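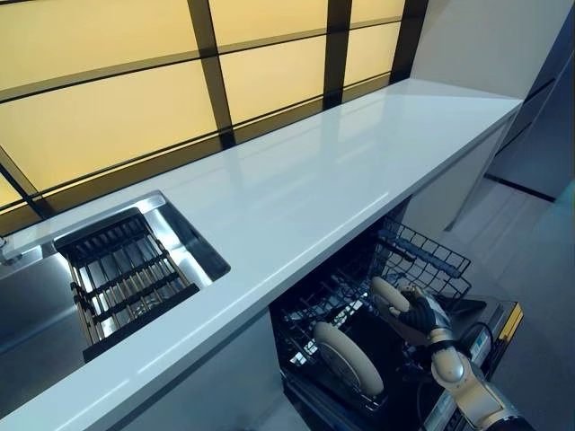 Head camera view, second plate held above the wire rack

Fingered hand or parallel gripper for loading a dishwasher?

Hi all, longtime reader, first time I've had anything worth posting. I'm trying out two end effectors on the same arm for kitchen work and I keep going back and forth, so I'd like to hear from people who've lived with both kinds.

Hand A is what's on the arm in the photo, black articulated fingers, and we've been calling it the Sindix because that's the name of the project it came over from. Gripper B is a plain two-jaw parallel gripper with rubber pads that we call the Javis. Same arm, same head camera, same controller settings except for the grip force, which obviously has to be different. The job is round plates only for now (no bowls, please don't make me think about bowls yet), going from the counter into the wire rack, upright between the tines.

I ran 100 plates with each. The Sindix dropped 3 and the Javis dropped 14, so you'd think that settles it. But the Javis drops were nearly all at the pickup, over the counter, where a towel catches them. The Sindix drops were all at the rack, with the plate half in the slot, and one of those took a chip out of the plate behind it. The Javis is also a lot quicker per plate and I can swap a pad with one screwdriver. The hand took me most of an evening the one time I had a finger apart, and I still had a washer left over!

The other thing bugging me is the camera. Look at how much of the plate the fingers hide from up top. By the time the rim is down near the tines, I'm mostly guessing where the bottom edge is, and so is the software. The jaws block less, but they grab so close to the edge that the plate swings when the arm slows down.

So: would you stick with the hand and fix the camera problem, or go with the jaws and fix the pickup? I can't really do both before July. Posted 18th May in case anybody finds this later and wonders why I haven't answered.

tinesandtribulations

----

I'd stay with the hand. I went through almost this same thing with a drying rack and the numbers at pickup fooled me for weeks, just in the other direction from you. A drop over a towel costs you a retry. A drop in the rack costs you the plate and sometimes its neighbor, plus you have to stop and fish out the pieces. Score them separately and weight the rack ones heavier, then see if you still like your totals. With only 3 rack drops you don't have much to go on, so I'd run the hand again before changing any hardware.

For the hidden edge, put a small second camera on the wrist looking along the fingers. It doesn't need to be fancy. You aren't trying to recognize the plate again, you only want the rim and the two nearest tines. Ours is mounted on a printed bracket we call the Dhillon, and the one lesson I'd pass along is to leave slack in the cable for the full wrist turn. I pulled the connector out twice. After that I taped it, and I pulled it out a third time with the tape on.

Also try slowing down only for the last little stretch into the slot. I had the whole move set slow and it was painful to watch. Fast over the counter, slow at the tines, and most of your time difference with the jaws might go away.

One question back at you: do you open the fingers all at once when you let go? If so, the thumb can drag the plate sideways as it leaves. Mine behaved much better when the thumb let go last.

rackmount_ruth_less

----

jaws. fewer parts. get softer pads and wipe them down between runs, grease from handling ruins the grip and you won't see it

bent_bracket

----

Kind of in between the other two. We used jaws on the Aden rig and the swing you're describing went away when we gripped deeper on the plate and came in at a slant. You need longer pads for that, and then the pads have to clear the tines on the way out, so measure your rack spacing first. I didn't, and I have 11 pairs of nice long pads in a drawer that don't fit between anything.

If your rack pulls out on rollers, check that it's in the same spot every time too. Mine crept backward a little with each plate and I blamed the gripper for days. A clip on the rail fixed it.

No opinion on the hand, I've never had the patience for one.

soggy_sprocket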